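Stetdale Office Newsletter
May 14, 2023
Housekeeping corner: the great keyboard sort
by Ainhoa Soler

Readers with long memories will recall that in March I asked for the return of any small wireless keyboards borrowed from the second floor. I expected a trickle. I got a carrier bag on my chair, two in the post tray and one left by the kettle with a note saying sorry.

The plan was modest. Put them out on the marble-topped table, where the jungle wallpaper makes everyone slightly more cheerful, decide which ones deserve a desk, and be finished by lunch. I started with a plain white one, on the grounds that it would be the least controversial.

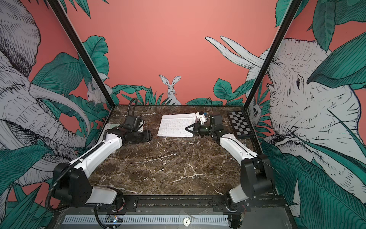

Julián Marín would like it recorded that he never borrowed a keyboard, that he was lent one, and that the two are different in law. He also asks whether the rest of us intend to go on typing on things that have had soup near them.

A fair question, and one I shall pass to the soup eaters. In the meantime the pastel ones came out, and with them the opinions. Rocío wants pink because her mug is pink. Telmo wants yellow and won't say why. Mint was described to me as "a bit dentist", by someone who then asked to be put down for mint.

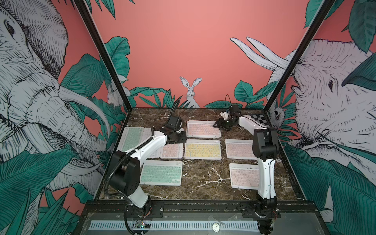 I had hoped to sort by condition, with colour as a tiebreak. Within minutes it had become the other way round, and I was being asked whether peach was coming. Peach is not coming. The budget for peach went on the new blinds.

Condition does matter, though, and so to the cleaning rules, which were last pinned up so long ago that the drawing pin has rusted.

1. Switch it off first. Otherwise you will send your manager a message consisting of the letter g.

2. Use a barely damp cloth and go along the space bar as well as the letters. Thumbs are dirtier than people think.

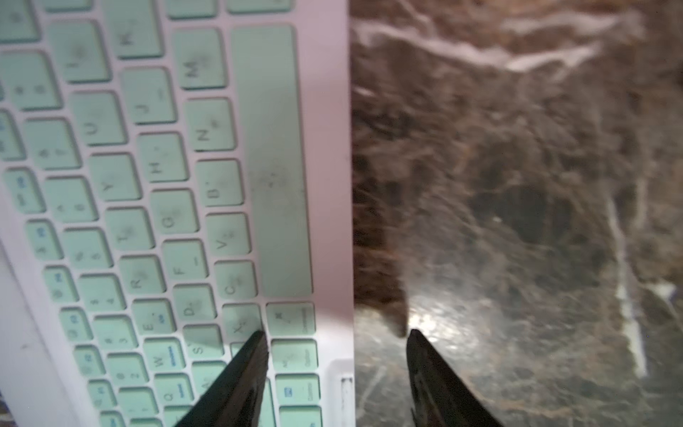 3. Crumbs come out upside down, over a bin, with a gentle tap. The table is not a bin.

4. Leave it to dry before you put it back in your bag.

Allocation is the next headache. Rodrigo Cabello proposed a raffle, Telmo Cabello proposed seniority, and they have since stopped sharing a biscuit tin. My own method is to line up the contenders and see who blinks.
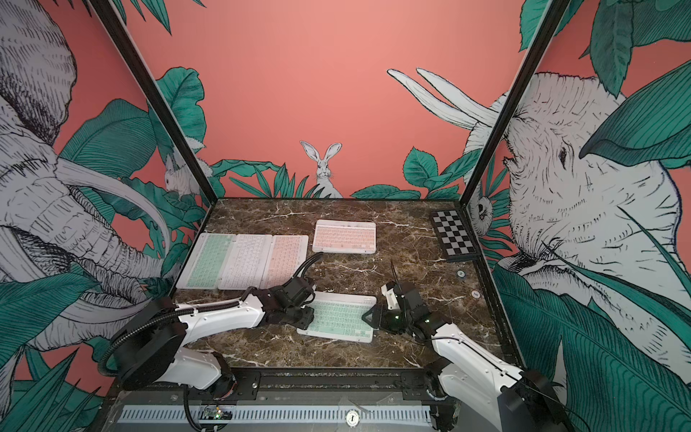 Requests should reach me in writing, with one colour and no essays. I am told there is a feeling that the mint ones are being kept for favourites. There is one at the left of the row, next to the white, and another sitting at an angle nearer the front, so the favourites will have to be few and well behaved. Anyone who misses out may have a beige one from the cupboard, with the cable, and my sympathy.

Spare batteries are in the top drawer by the printer. Please stop putting the dead ones back in with them.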